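Lining a Mesh Waste Bin So the Bag Stays Put

Posted May 8, 2020 in Small Rooms

Mesh bins are cheap and light, and they don't hold smells the way a solid plastic tub can. They are also awkward to line. A bag that fits the opening is often too short for the depth, and a bag long enough to reach the bottom slides down the inside as soon as anything heavy goes in. These are the methods we use at home for the bins in the study, the spare room and the landing.

Choosing the bag

Measure round the rim with a piece of string before you buy a roll. Lay the string flat and halve the length. The bag, laid flat, needs to be a little wider than that figure. Our study bin is 35 cm tall, and the bags that suit it are a good deal longer than that, as you need enough to cover the base and still fold over the top.

Thin bags are fine for paper and light packaging. For bottles, tins or anything with corners, go up one grade. We have been using the Dallow medium liners, which come 100 to a box, and before those we had the Ketus ones with tie handles. The Ketus bags are stronger but the handles get in the way of a neat fold. Either will do.

Fitting it

Shake the bag open first. Push one hand down to the bottom corners and spread them so they lie against the base. Then fold the top outwards over the rim, all the way round, and pull it down on the outside. Don't pull it tight. A bag stretched hard across a bin leaves a gap underneath, and the first full bottle dropped in will drag the whole lot down.

To let out trapped air, press the bag gently against the mesh from the inside, starting low and working up. This is one place where mesh is easier than solid plastic. The air goes straight out through the holes.

If there is a lot of spare bag at the top, gather it at the back, twist it once and tuck it under the fold. A wide elastic band round the outside of the rim will hold it. Some people use two bulldog clips, which work just as well and are easier to take off with one hand.

Bottles

Drinks bottles fill a small bin faster than anything else. Three or four are enough to take up most of the floor of a bin this size, and after that everything else sits on top of them.
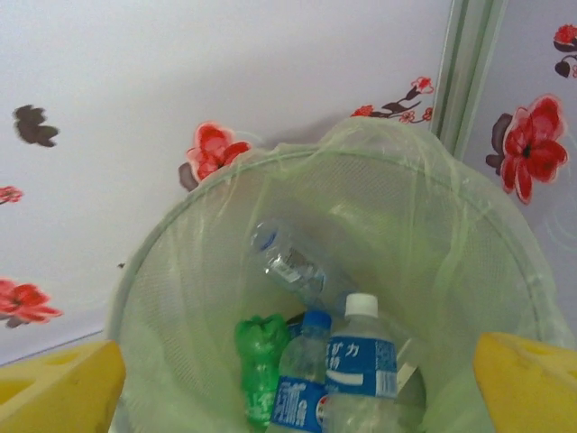
Four bottles in a lined mesh bin. The green one has been crushed, and a clear one lies at a slant.

Squash bottles before they go in. Take the cap off, empty the dregs down the sink, press the sides flat with the heel of your hand and then roll from the base towards the neck. Put the cap back on while the bottle is still squeezed and it will stay flat. With the cap off it slowly fills out again and you have gained very little.

Stiff bottles are harder. Lay them on the floor and stand on them in shoes. Bottles made from thin plastic need hardly any effort.

Check what your council wants done with caps and labels. Ours takes bottles with the caps on. The next district along asks for them off, so it is worth looking up your own rules.

A second bag for recycling

If a room only has space for one bin, hang a small carrier bag from a hook near it and keep that for bottles and cans. We use a stick-on hook from Torkstead, item 2267, fixed to the side of the desk. It has stayed up so far with a light load. Empty the carrier bag when it is half full.

Foil and sweet wrappers can be sorted with the scrunch test. Squeeze the scrap into a ball and let go. If it stays in a ball it is probably foil. If it springs open it is probably plastic film and goes in with the general waste. Save clean foil until you have a ball the size of a fist, as small bits tend to get lost in sorting.

Emptying

Lift the bag from the fold, not from the middle. Unhook it all the way round first, draw the edges together and let the bag settle before you pull. If it sticks, a corner has usually worked its way through the mesh. Free it from the outside with a finger.

Keep spare bags flat in the bottom of the bin, under the one in use. Put in 7 or so at a time and you won't have to go looking for the roll.

Cleaning the bin

Mesh collects fluff, mostly at the bottom seam. Brush it out with an old washing-up brush when dry. For sticky patches, use warm water with a drop of washing-up liquid and rinse in the bath or outside. Dry a metal bin well with a towel, paying attention to the seam, or rust will start there. Ours is an Andreadis bin and the coating has chipped slightly at the base, so it gets stood upside down on newspaper overnight before the next bag goes in.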